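Sorting It Out at the Kitchen Table

Wendy Wragg sells secondhand toys from a narrow shop in Lornby, and most of what comes through the door is wood. Puzzles, pull-along animals, train track by the boxful. What she likes best is blocks.

"People bring them in a carrier bag with the crayons and the dead batteries," she says. "They think they're doing me a favor. They are, but it takes an evening to get through one bag."

She paid $99 for her first lot, at a house sale in October. It held 279 pieces from what she thinks were five or six different sets. She took them home and tipped them out on the kitchen table.

"I had no system. I tried sorting by size and that was hopeless. Then I did shape, and my daughter came along and did it all again by color. She was right. Parents ask for a color. Kids ask for a color. Only grandparents ask for a shape."

Now everything is sorted by color first. A star goes in with a cylinder if they are both red, and a cube goes in with a triangle if they are both blue. After that she looks at the finish. Paint that flakes goes in the trash. Paint that is only scuffed stays.

She wipes each block with a damp cloth and dries it right away. She does not soak them. One winter she left a batch in the sink while she took a phone call, and the edges swelled.

"I lost the whole batch. That was money."

The shop's stock book lists 300 bags of blocks sold so far. She prices by the bag and keeps the bags small. Stars go fastest, she says, and she holds a few back so that every bag has at least one.

"A bag with no star just sits there. I can't explain it."

Kieran Staniforth, who has the repair bench next door, cuts replacement pieces for her when a boxed set comes in short. He charges by the piece and grumbles about the triangles, which waste more wood than the cubes. He would like her to stop taking incomplete sets. She has no plans to.

What she wants next is a bigger table — the kitchen one is needed for dinner — and somewhere to leave a half-sorted lot overnight.

"I lay out a few colors on a board and look at them together. If one looks wrong next to the others, it comes out."
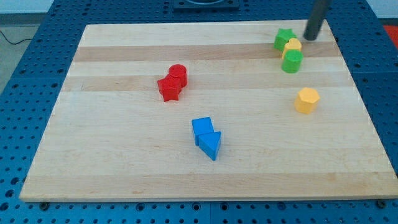

Opening Hours and Drop-Offs

The shop is open Tuesday through Saturday. Bags of blocks can be left at the counter before noon. Please take out anything with batteries first.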